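4.2 Where people keep the small things

We had not planned to write much about containers. The study set out to learn how families in Cunen and Trevgate decide which household things to keep and which to let go, and containers came into the interview guide only as a warm-up, something easy to talk about while the coffee was being poured. As it happened, people had a great deal to say. Over the 300 home visits we collected 2,685 separate mentions of a place where small things go, and a good many of those turned into long and rather lovely stories (one grandmother in Trevgate took us through four decades of button tins, and we were sorry when she got to the end).

We sorted the mentions into 2 broad groups, closed and open. A closed place has a lid, a door or a drawer front, and a person has to remember what is inside it. An open place shows its contents to anyone walking by. Zaidi's older work on kitchens treats the second group as a kind of failed storage, a spot where things pile up on the way to somewhere better, and we came into the project more or less sharing that view.

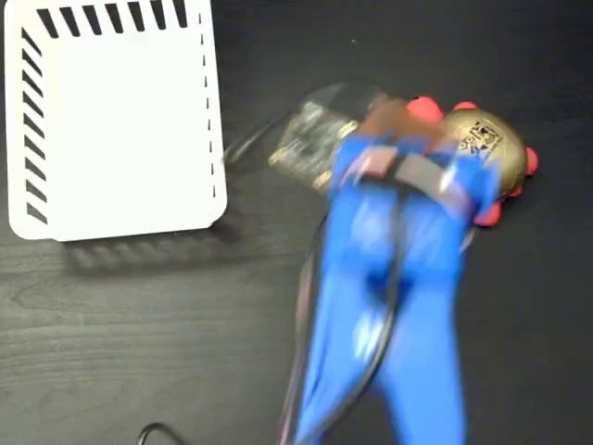
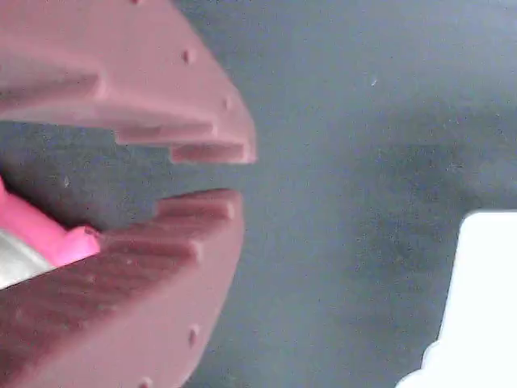
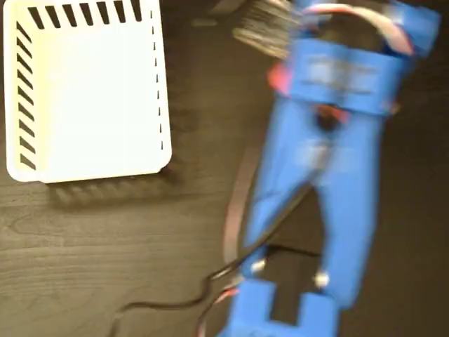
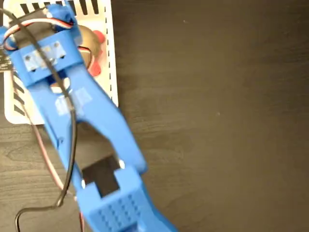 Figure 2. The open basket is in the first, third and fourth pictures.

Our families did not talk about open places as failures at all, and we have had to change our minds. They spoke of them with real affection, as the part of the house where things stay in use. The kind that came up most often was much like the white one in Figure 2, with slanted slots in its sides and no lid, set down on a dark tabletop where everyone passes it. Parents told us that children put toys into a basket of this sort quite willingly, while a lidded box in the same corner was left alone for weeks. Several also liked being able to see at a glance whether something was missing before bedtime, and we suspect that this small comfort matters more than any question of tidiness.

There was a difference between the 2 towns that we are still puzzling over. In Cunen, where the houses are older and the rooms smaller, an open basket usually belonged to one person, and others asked before reaching in. In Trevgate it belonged to the whole room, and its contents were a cheerful jumble of keys, crayons, batteries and single gloves. Ignacio Ojeda, who carried out most of the Trevgate visits, noted that people there would often tip the whole thing out for him without being asked, and would then find something they had been hunting for since October.

Things did leave these baskets, of course, though seldom by decision. They were lent, or carried upstairs, or swept up in a move. We asked each family what they had last thrown away on purpose from an open place, and the most common answer by far was a dead pen. Closed places gave us much fuller lists, and we take these up in the next section, along with the attic interviews from Gerkbridge.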